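The Patience of Sachets

Senthil Naidu had been the best pair of hands at Orkora for nearly a month, and he loved it more than he could explain to his mother.

"You play with coffee," she said on the phone.

"I teach with coffee!" he said.

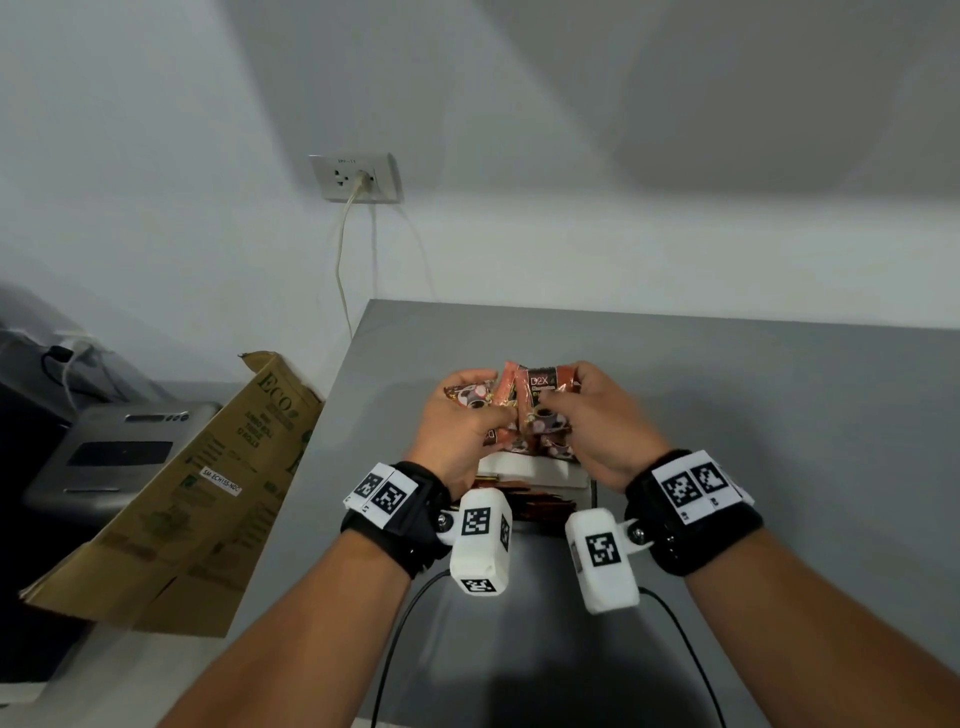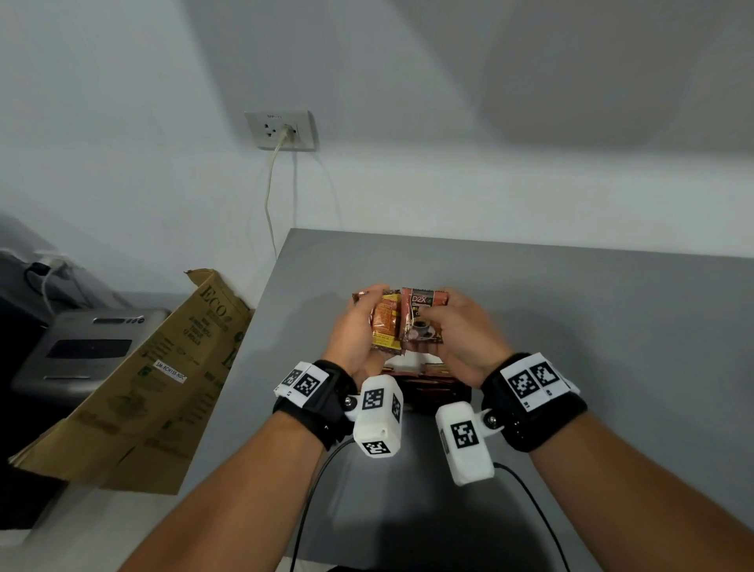
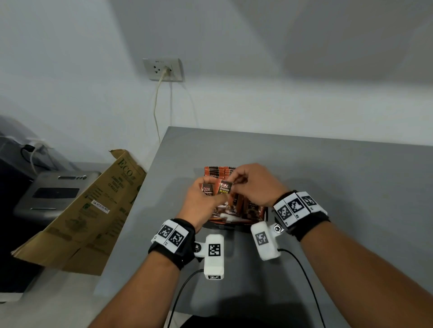
Issue 6, page 20

The straps went on first, snug above the wrist bone. Then Ratih Osman checked the white modules from her desk and called out "Left good, right good," and from that moment whatever Senthil's hands did, a machine across town would someday try to do. They had named it Kurian. It had never met him. He thought about it constantly.

"Slower on the pinch," Ratih said. "It has to see you decide."

What a thing to be told! He had been picking up small packets all his life (sugar, shampoo, ketchup) without once deciding. Now he felt his thumb choose a crimped edge, felt the wrapper slide against its neighbor, felt the little tug when one came free. He started over. He wanted Kurian to have the tug.

By the third hour he was talking to it under his breath. Take the corner, there. If two come up together, don't panic, hold one and let the other go.

"The microphone's off," said Ratih.

"I know."

In April they drove over to Rivarov to watch. Wilma Swanson, who ran the floor, gave them both safety glasses and a spot behind the yellow line. Kurian was smaller than Senthil had pictured, two gray arms on a post, with a tray of sachets waiting in front of it.

It reached in and got nothing. It reached in again and got two, and Senthil grabbed Ratih's sleeve, because the arms had stopped. The left one held on. The right one opened, just slightly, and tipped, in the exact lazy way he tipped his own wrist, a thing he'd picked up from his grandfather dealing cards.

The extra packet dropped back into the tray.

"Did you see that?" he said, much too loudly. "Did you see it decide?"

Wilma looked at him over her glasses. "It does that every time," she said. "We were wondering where it came from."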